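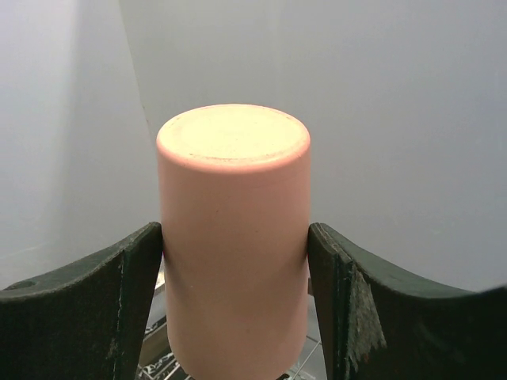 Dish rack

A dish rack (also dish drainer, drying rack or draining rack) is a frame in which washed dishes are placed so that water can run off them and they dry in the air. It usually stands on the counter beside the sink. Other forms hang on the wall or are built into a cabinet above the sink.

Construction

Most dish racks are made of wire, plastic or wood. Wire racks are of stainless steel or of ordinary steel with a coating. The coating protects the metal as long as it is whole, but at the welded points it often breaks first, and rust begins there. The bottom is normally a grid, on which cups, glasses and bowls stand. One or more rows of upright prongs keep plates apart from each other. Many racks have handles at the sides and a separate tray for the water.

The distance between the prongs decides which plates fit. A narrow distance is good for flat plates, while deep plates and bowls need more room or must be placed in every second gap.

Loading of cups and glasses

Drinking vessels are placed with the opening down. Water then leaves the inside, and dust does not enter. Air must be able to come under the rim, and for this reason a wire grid dries a glass faster than a closed plastic surface or a folded towel. A cup with a hollow base keeps a little water on top when it stands upside down, and it is common to lean such cups slightly.
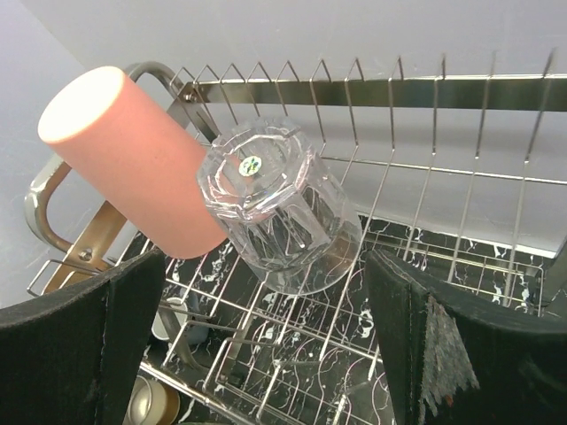 Glass tumblers with a thick base are heavy at one end and can tip over when they stand on thin wires. They are best placed where the grid is close, or against a side of the frame. Glass should not be pressed between prongs that are meant for plates. Plastic cups are light and move easily when something is put next to them. They also dry more slowly than glass, as the material holds less heat from the washing water.

Care

The grid and the tray collect lime and a soft film of dirt, mostly in the corners. Washing with warm water and dish soap once a week is enough in most homes. Lime can be removed with diluted vinegar, which should be rinsed off well. The counter under the rack should be wiped at the same time. On dark stone, dried drops leave white edges that are easily seen.

Regional forms

In Finland and some other countries the rack is often inside a wall cabinet without a bottom, directly over the sink, and the dishes stay there until they are used again. In small kitchens folding racks are common, as are roll-out mats of steel rods laid across the basin.

See also

Dishcloth
Dishwasher
Kitchen sink
Tableware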